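Ticket: Birth announcement showing under the wrong celebrity profile
Site: Floltero
Status: Resolved
Priority: High

Reported Wednesday, 7:40 a.m.

The story about Bunidus and his wife welcoming twin girls is appearing on the profile page for the band Nogueira. It is missing from his own page. The headline and text are correct. Only the profile link is wrong. The story has 700 comments so far, and many of them are fans asking which member of the band had a baby.

Steps tried:

Removed the Nogueira tag and saved. The tag came back after the page refreshed.

Cleared the site cache. No change.

Opened the story in a second browser while logged out. Same wrong profile.

Checked 13 other stories in the Relationship section. 2 have the same fault, both of them engagement stories. The rest link to the right people.
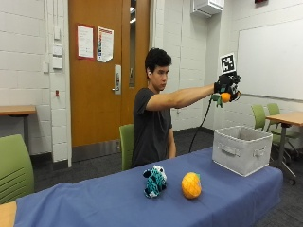
Cosimo Santoro replied that the tag was being put back by the "related stars" box, which reads names from the body text. The twins story mentions in its fourth paragraph that the couple met at a Nogueira concert, and the box was taking the band as the main subject. He asked us to leave the comments open and not to unpublish, as a new link would break the shares.

Update, 9:15 a.m.

Turned off "related stars" for the twins story and set the main profile by hand. Saved and refreshed. The story now shows on the Bunidus page with the comments in place. Did the same for the 2 engagement stories. Both are correct.

The push alert still carried the old profile link. Asked Ikgate, who handle our alerts, to redirect it. They confirmed the redirect at 10:05 and it opens the right page on phone and desktop.

Still open: the box is on by default for every new story in Relationship and Child. Moved to a separate ticket. Until that is done, editors should check the main profile field before publishing any baby or wedding news.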